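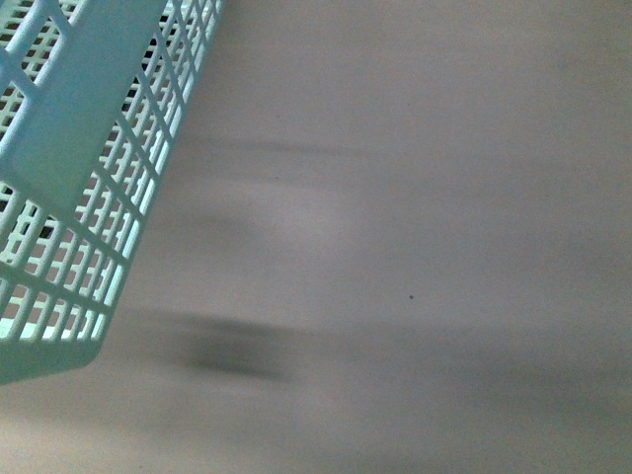 Autumn Notes from the Secondhand Shop

7 November 2021

The shop took in more donations in September than in any month since we reopened, and the back room is only now getting back to normal. Thank you to everyone who brought things in. Most of it was clean, sorted and ready to put out. This item covers what we can take over the winter, what we have had to stop taking, and a few changes to prices and the front of the shop.

What sells

Kitchen things go fastest. Saucepans with lids, mixing bowls, baking tins, graters, colanders and plain white plates are usually gone within a few days of being put on the shelf. People setting up a first apartment want a whole kitchen for very little money, and they will take a mixed set of plates without minding. If you are clearing out a kitchen, please keep lids with their pans. We have a drawer full of lids that fit nothing we own.

Storage is the next thing people ask for. Baskets, crates, tins with tight lids, jars and small sets of drawers all sell well, and plastic is as welcome as wicker. It only has to be whole. A cracked box will not hold anything for long, and we end up throwing it away. Please wash boxes and baskets before you bring them. A soak in warm water with a little dish soap and a go over with an old toothbrush will clean out a mesh basket, and then it needs to dry fully so it doesn't smell when it is stacked.

Bed linen sells if it is labeled with the size. We don't have a table large enough to open out every sheet and measure it, so a note pinned to the corner saying "twin" or "queen" saves a lot of work. Towels are fine if they still have some life in them. Worn towels are useful too, but put them in a separate bag marked "rags" and we will pass them on to the animal shelter in Plukedstead, which uses them for bedding.

Winter coats are needed now. Every year we run out of children's coats before the first real cold, and then in March we are given a dozen. If your children have outgrown last year's coats, the next few weeks are the time to bring them. Check the pockets. We have found house keys, a library card and a good deal of candy.

What we can no longer take

We had to turn away several carloads this fall, and we know that is annoying when you have driven across town. Please read this list before you load up.

We can't take mattresses, pillows or car seats for children. We can't take anything with a gas fitting. We can't take encyclopedias or textbooks, which do not sell at any price. We have stopped taking large television sets and printers. Printers in particular come in without their cables and without ink, so we can't test them, and nobody wants to buy one untested.

Small electrical goods are still welcome – lamps, toasters, kettles, irons, hair dryers, radios – but only during the hours when someone is in to test them. A sign on the door gives those hours. Anything left outside when we are closed gets rained on and has to go to the dump, and we pay for each trip. Two loads in September were nothing but wet boxes left on the step.

Furniture has to fit through the side door. It is narrower than it looks. Small tables, dining chairs, bookcases and nightstands are no trouble. For a wardrobe or a sofa, call first with the measurements. We can sometimes send a large piece straight to the warehouse at Trasholm, which has a loading dock and more floor space than we do, but that has to be arranged ahead of time.

Prices

Prices on most things have stayed the same. Paperbacks have gone up a little, and we have dropped the price of glassware to clear the shelf by the window. Anything with a green tag is half the marked price until the end of the month, and green tags will be replaced with yellow ones after that.

We are sometimes asked why a thing is priced higher than the person who donated it would have guessed. Bronwyn Ruddock prices the china and the better household goods, and she looks each piece up before it goes out. Last month she picked a plain brown jug out of a box of odd cups and found it was worth $159. It sold in the glass case to a collector who had come in to look for something else. Most boxes hold nothing like that, but it is worth her time to check, and the money from that one jug paid for the new shelf brackets with a little left over.

Please don't ask the person at the register to bring a price down. They don't set prices and it puts them in a hard spot. If you think something is marked wrong, leave it at the desk with your name and it will be looked at again the next morning.

Changes at the front

The bookcases have been turned so that the spines face the window. This gives more light to read by and makes room for a stroller to pass. Children's books have moved to the low shelf beside the shoes. Puzzles and games are now on the end wall. Every puzzle of 100 pieces or fewer has been counted. Larger ones have not, and they are priced with that in mind. If you do one at home and find it is complete, write that on the box with your initials when you bring it back.

The fitting room has a new curtain and a working light. The hook on the inside is not strong, so please hang heavy coats on the rail outside.

We now take cards as well as cash. The card reader sometimes loses its signal at the back of the shop, and if that happens we will ask you to come up to the counter by the door.

Sorting evenings

The sorting evenings will carry on through the winter in the back room. The work is simple. Bags are opened on the long table, clothes are checked for stains and missing buttons, and household things are wiped down and put in crates by type. Most people stay for two hours, but you can leave when you need to. Wear something warm, as the heater takes a while, and shoes that cover your toes.

We could use help from anyone who sews. A surprising amount of good clothing comes in with one button gone or a hem down, and ten minutes with a needle puts it back on the rail. There is a button tin, a box of thread and an old sewing machine that works well once you know that the foot pedal sticks. We would also like to hear from someone who can repair clocks. There are 18 of them on the top shelf, most with nothing much wrong, and they have been there a long time.

Bags and boxes

Clean paper bags with handles are always useful at the register. Cardboard boxes are useful only if they are strong and not too large. A box full of books that one person can't lift is a problem for everybody, so please pack books in small boxes and fill the rest of a large one with something light. Wrap glass in newspaper and write "glass" on the side. We had one bad cut this fall from a broken vase at the bottom of a bag of curtains.

If you bring things in your own baskets or crates and want them back, say so when you hand them over. Otherwise we will assume they are part of the donation and put a price on them. This has happened more than once, and one customer had to buy back her own hamper.

Where the money goes

The rent and the electric bill come first. After that, the shop pays for the lunch program and for the bus that takes people from Wedunum to the clinic and back. The bus needed new tires this year, and these were paid for out of the summer sales. The next large cost is the roof over the back room, which leaks near the sink. We have had one quote and are waiting for another.

The quilt raffle will be drawn at the winter sale. The quilt is in the window now, and tickets are at the register. The bakery Tichý has again offered a tray of poppy seed rolls for the coffee table that day, and they went early last year.

Winter hours are posted on the door and on the notice board at the library. The shop will be closed for the holiday week and will not take donations during that time, so please hold on to your bags until we open again. To ask about a large item or to sign up for a sorting evening, call the shop and leave a message with your name and number, speaking slowly, as the machine is old.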